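How to Plan and Share Your First Walking Route

If you have a loop you love – the one you take visitors on, or the one you do when you need to clear your head after work – then you already have most of what you need to write it up for other people. I put my first route online three years ago and I have been hooked ever since, so let me take you through the way I do it now, with all the little detours I wish I had skipped the first time.

What you will need

A phone with a walking app that records your track (I use Fleltero, but any app that lets you save a line on a map will do just fine), a small notebook, a pencil that works in the rain, and an afternoon with no plans at the end of it. You will stop a lot more than you think you will. A route that takes me an hour on an ordinary day easily takes two when I am writing notes at every gate.

Step 1: Pick a start point people can find

Your own front door is a lovely place to begin, but it isn't much use to a stranger. Look for a bus stop, a library, a parking lot or a café, somewhere with a name that shows up on a map. My Nitari Creek loop begins at the footbridge by the post office, and I get far fewer lost messages than I did when it began "by the big tree."

Try to finish where you started, too. People have cars to get back to, and dogs that want their dinner.

Step 2: Walk it once without recording

I know this sounds like extra work, and I skipped it for ages! But the first time around you are really just looking. Is the path still open? Has the creek taken a bite out of the bank? Is there a bench about where you remember one, or did you make that up? Note anything that would make you turn back if you didn't know the area, and keep an eye out for side paths that might be nicer than the one you always take out of habit.

Step 3: Lay out your clothes the night before

This is a small one, but I will always stick up for it. For recording day I like a light T-shirt, a thin layer over it, and a jacket with a pocket big enough for the notebook. You will be standing still a good deal, and you cool down faster standing than walking, so pack the extra layer even if the forecast is kind. In September I have needed sunglasses and gloves on the same route.

Fold everything flat and put it at the top of your pack, with socks tucked down the side. A spare shirt takes up next to no room and feels like a present at the halfway point.

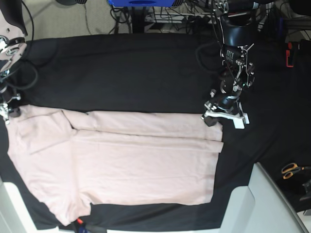
Step 4: Record the track and take notes

Start the recording once you are standing at the start point, with the map already loaded. Then walk at your normal pace and stop wherever a stranger would have to make a choice. A fork, a stile, a road crossing, a place where the path fades into grass – each of those gets its own line in the notebook.

Write directions the way you would say them out loud. "Go through the metal gate and keep the hedge on your left for 300 yards" is worth a whole page of compass bearings to most of us. If you pass something that won't move, like a church or a water tower, put it in. Leave out parked trucks and friendly horses, however much you liked them.

I add a reassurance note on any stretch longer than 200 yards without a landmark. Something like "keep going, the path does narrow here" is plenty, and people thank me for those notes more than for anything else I write.

Step 5: Be fair about hills, mud and steps

What feels gentle to you may be a real climb for somebody pushing a stroller. Say how many steps there are if you can (the stairs up to Thygesen Point have 40, with a handrail on one side only) and mention where the ground stays soft after rain. List the benches and the restrooms as well.

Step 6: Ask someone else to test it

Hand your notes to a friend who doesn't know the route and then walk behind them with your mouth shut. It is agony. My friend Noémi Jakab tested my Mutov Woods walk and turned the wrong way at the very first sign, and she was quite right to, going by what I had written. We fixed that one line on the spot and she found the rest without any help from me.

Step 7: Publish, then go back

Give the route a plain title with the place name in it, add the distance and the time, and write two or three sentences on why you like it. Allow an extra 30 minutes on the time for anyone who stops to look at birds or eat a sandwich.

Then put a reminder in your calendar to walk it again next season. Paths get moved and signs fall over, and if a walker leaves you a comment about a blocked gate, update the notes that same evening while you still remember which gate they meant.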